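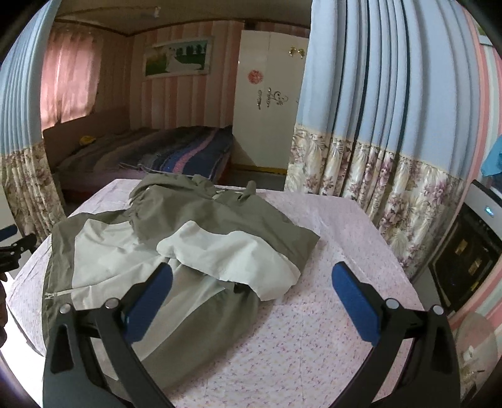 An olive and off-white hooded jacket on the round table

About Lirel

Lirel is a small clothing care and mending business in Barkgate, and we have been looking after other people's coats, jackets and knitwear since the February we moved into the old house on Waller Street. We started with one sewing machine and a borrowed ironing board, and for most of that first winter we did nothing but zippers. Zippers are still what we do most, and we have grown very fond of them!

The house has stayed a house. We never wanted a counter with a bell on it, so the striped wallpaper is still up, the curtains are sheer enough to let in the daylight we need for matching thread, and jackets are laid out on a round table with a flowered cloth over it. Coming to see us feels a bit like visiting an aunt who sews – or so we have been told, and we took it kindly.

Every piece that comes in is spread flat and looked over before we talk about price. We check the cuffs, the hem, the lining and the hood if there is one, and we run the zipper up and down a few times. Then we write it all on a paper tag, and you get a copy. If a jacket only needs a wash and a new pull, we will tell you so.

Shells and rain jackets are a particular love of ours. They are worn hard, stuffed into bags and forgotten in the trunk of the car, and a good many of them have years left once the seams are seen to. When they are done we fold them by hand, sleeves in first, hood last, and wrap them in plain paper.

As of November 2025 we have 13 colors of zipper tape on the shelf and 122 spools of thread, most of them bought from Egger, the notions shop two doors down, who put up with us asking for one more shade of green.

You are welcome to bring things by any morning, or to mail them if you live farther out. Please empty the pockets first – we have a whole jar of buttons, bus tickets and peppermints still waiting to be claimed.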